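Speaker notes
Building a pair of hand-held grippers in a shared workshop
Tustdale Community Workshop, members' talks
Speaker: Yoon-hee Yang
2022-07-23

Opening (keep short)

Thank the workshop for the room and for the use of the benches since April. State the purpose of the talk: to report on the build of two hand-held grippers, what was made in the workshop, what was bought, and what remains to be done. Questions are to be held until the end, except where a member cannot hear.

Slide 2. The requirement

The tool is held in one hand and closed with a trigger. A small camera looks out over the fingers and records what they do. The recordings will be used later to teach a pair of robot arms the same household tasks. No arm has been bought, and the budget for one has not been agreed. Members who came expecting an arm should be told so at this point.

Slide 3. Parts and cost

Total spent on the pair to date: 212 pounds. This excludes the cameras, which the speaker already owned. Screws and springs were ordered from Clenero. The yellow filament for the fingers came from Valderrama, who were slow on the first order and prompt on the second. Pass the spare finger round the room now and ask for it to be returned to the front table.

Slide 4. The fingers

Explain the slot. The first fingers were printed solid and did not give when pressed against a table. The present pattern, which we call the Curninska finger after the drawing it was taken from, has a long slot through the middle and bends slightly under load. Each finger takes roughly 16 minutes of sanding after printing if the edges are to be kept from catching on cloth. Mention that the sanding was done outdoors, in accordance with the workshop rules.

Slide 5. The bracket

The bracket was redrawn 4 times. The early versions were closed at the sides and hid the fingers from the camera. Show the drawing of the second version beside the current one and allow time for people to compare them. Do not go into the hinge unless asked.

Slide 6. Trials at home

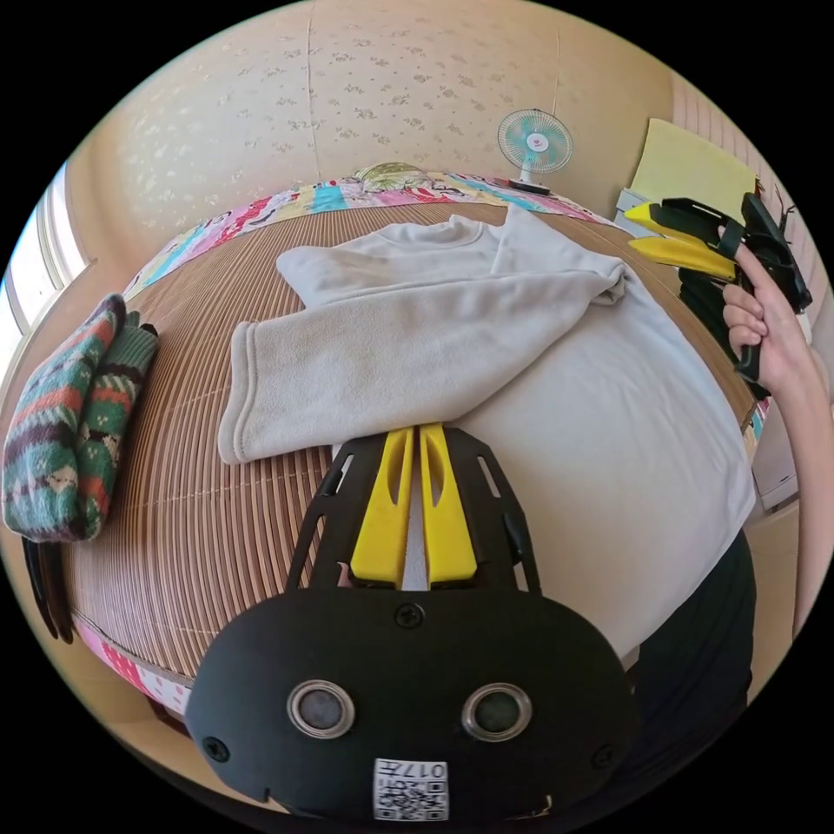 Cloth was chosen for the home trials on account of the difficulty it gives to any gripper, and the workshop has no suitable flat surface free of sawdust. Both tools are used together, one in each hand, and the operator must learn to keep the idle one raised and clear of the work. The grey fleece sweatshirt was laid on a woven sleeping mat for folding, with the tips of the yellow fingers brought down to the fabric near its lower edge. Point out the label on the mounting plate, numbered 017, and the open sides of the bracket. Thick fleece remains harder to take up cleanly than a thin shirt, and the trigger spring may need to be softer.

Slide 7. Work outstanding

A lighter handle. A better fixing for the strap. A written build sheet, so that another member could make a pair without assistance. The drawings will be placed in the workshop folder once the handle is settled.

Close. Invite questions. The room must be cleared for the lathe induction.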